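Pledimero Bespoke Shoemaking: Second Progress Report to the Pappas Fund

You asked for something shorter than last time, with fewer adjectives about leather. I have done my best on both counts.

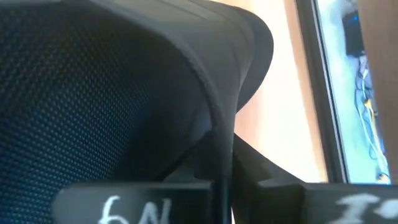 4 min read

The grant was for three things: a stock of lasts in women's sizes, a welt stitcher that did not predate the moon landing, and enough paid bench time to bring two trainees up to making a full pair without supervision. Taking them in order of embarrassment, smallest first.

Lasts. We now own 161 pairs, up from a motley shelf of men's sizes and one left foot whose partner has been missing since before my tenure. The new ones came from the Rarnivberg last works, which quoted a delivery date in spring and met it, in a manner of speaking, in September. The fit across the joint is very good. The heels run narrow, and we have been building them up with scrap leather, as shoemakers have done since the first last turned up wrong. I have written to the works about this. They replied that the heels are correct and that feet vary.

The stitcher. The Vidix machine is in, bolted down and paid for, which are three separate invoices as you will have noticed. It runs a clean lockstitch through a sole and welt at a speed that frightened everyone for the first week. It also came with a manual translated by someone who had perhaps heard of shoes. We lost most of a month to thread tension before finding that the setting marked "loose" is tight. There is now a strip of masking tape over the dial with the truth on it.

We still sew the welt to the insole by hand and mean to go on doing so. The machine does the outsole only. Your last letter asked whether it could do both and save time. It could, if we bought a second machine and stopped describing the shoes as hand welted.
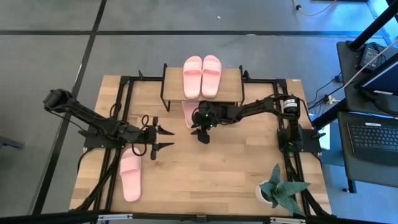

Training is the part that has gone slower than the application promised. The application promised 1,000 hours of supervised bench work for the two trainees together by this point, and was written by me, late at night, in a spirit of optimism. One of them left in the summer for a job with dental coverage. The other has stayed and is turning out well: closing is tidy, lasting is strong, and the heel building no longer needs to be taken off and done again. Edge trimming remains a matter of nerve. A replacement trainee started on a Tuesday and came back on Wednesday, so we are hopeful.

Between them and the senior bench we finished 178 pairs in the period, mostly derbies and plain ankle boots. Of these, 4 came back. Two were for squeaking, which we cured with French chalk and fresh cork. One was a sole that let go at the toe during the thread tension episode. The last was returned because the customer's spouse did not care for the color, and I have recorded it as a fault only because your form has no other box.

Money. Lasts came in under budget, the stitcher over, and the difference nearly cancels. The line for leather is overspent. Prices for good oak-bark soles went up twice, and we bought ahead the second time. I would like permission to move the departed trainee's unspent wages across to cover it. The form for this is attached, along with the form requesting the form.

For the next period we plan to start a women's loafer on the new lasts, get the remaining trainee through a whole pair start to finish, and order the replacement left-heel blocks. If Rarnivberg ships on time I will let you know by telephone.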